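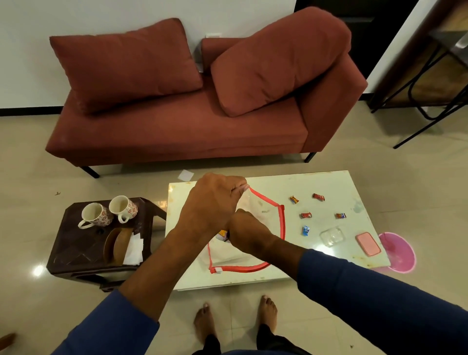

Lounge sofa with two cushions, white wall behind.

Fondine Listening Room — pre-show safety check
Date: Sep 14, 2019
Checked by: Sandro Pace
Event: Ako album launch, two sets

1. Exits and walkways
Front door opens fully — OK.
Side door sticks at the top. Opens with a push, but plane it before the next show.
Exit signs lit — OK.
Merch table was 8 inches into the walkway. Moved back against the wall.

2. Power
Stage left circuit — OK.
Stage right circuit tripped once with the Morelli amp and the keyboard on the same strip. Put them on separate outlets. Held for the whole soundcheck.
Extension cord by the mixer has a split jacket. Taken out of use and tagged.

3. Stands and speakers
Speaker stands pinned and locked — OK.
Sandbags on both stands — one was missing, found in the van.
Mic cables taped down across the front. Use the wide tape next time, the narrow roll lifts.

4. Drinks
No open cups on the mixer, amps or record players. Mugs stay on the tray on the coffee table.
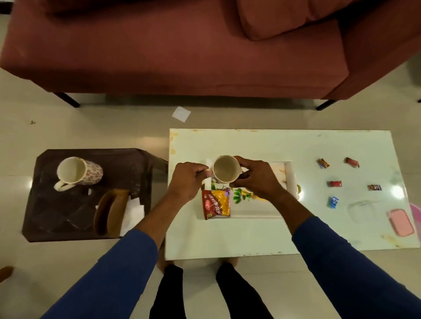
5. Sound level
Meter battery replaced.
Peaks were high at the front row during the second song. Ako's engineer brought the drums down. Rechecked — OK.
Earplugs at the door, 2 boxes.

6. Fire
Extinguisher by the bar in date, gauge in the green.
Wastico bins emptied. Cardboard from the CD shipment was still stacked by the heater. Moved outside.

7. Open items
Side door, new extension cord, wide tape. Ticket 338 covers the door.

Signed: S. Pace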